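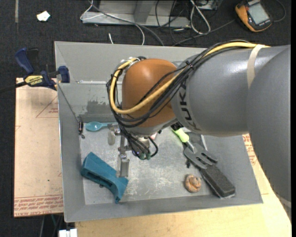
Bin picking, part whatever: cables, mostly

OK quick one tonight, I have to be up early and the shop closes at ten.

Got most of Sunday on the KUKA at Mottram. Spent nearly all of it on cable routing. Not glamorous. The yellow one is thick and does not like to bend, so it runs along the top of the forearm, under the strap, then across the wrist and around in a loop. The thin black ones follow it. First try I had the loop way too short and joint 5 pulled it tight as a guitar string - hit the stop button, redid it, longer loop. Now it clears at both ends of travel. I think. Need to run it slow a few more times before I trust it.

Strap is Nanami's idea. I wanted a proper printed bracket, she said just strap it, you'll be moving it again next week anyway. She's right, I moved it twice the same afternoon.

Gripper

Fingers are OK. Flat one gets down next to things nicely, the rounded one I'm still not sure about. On the long skinny stuff it's fine. On the teal plastic thing it slides off the curved end and pushes it into the corner, and then neither finger can get in behind it. Going to try a rubber pad. Yupin has a sheet of somthing grippy left over from her bike stand.

The bin

Metal, sloped sides, scratched to death already. Clamped it at one corner with the Irwin because on Saturday's run it walked a bit every time the finger touched the wall. One clamp seems to be enough but I'd like 2.

Current junk in it: garden fork, plastic spoon, the chunky teal thing, a dark block, few other bits. The fork is the mean one. Green handle is an easy grab but all the weight is in the head so it swings when you lift it, and with the tines hanging down it catches the wall on the way out. Mahsa says grab it by the neck. The neck is short! Will try it.

Spoon is so flat it's nearly part of the floor. 0 for 5 on the spoon. Not giving up on the spoon.

Software

Still on the little planner Seul-gi wrote, which we call Istari for reasons lost to time. I capped it at 2,000 samples per pick and it's quick enough that I don't get bored waiting. Wall clearance is a hard coded number, yes I know. It goes in the config file when I get to it.

To do before next time

- label the cables, both ends, I mean it this time
- tidy the white cables behind the bin
- second clamp
- pad on the rounded finger
- move the meter somewhere I won't elbow it
- write down the tool offset somewere other than my hand

The acrylic is still sitting under everything with the print on it. That's meant to be the guard panels and Seo-ah has offered to cut it at Gurnbridge if I send her a drawing. I haven't made the drawing. Seo-ah if you're reading, it's coming, end of the month.

Comments are open again if anybody has a good trick for flat spoons.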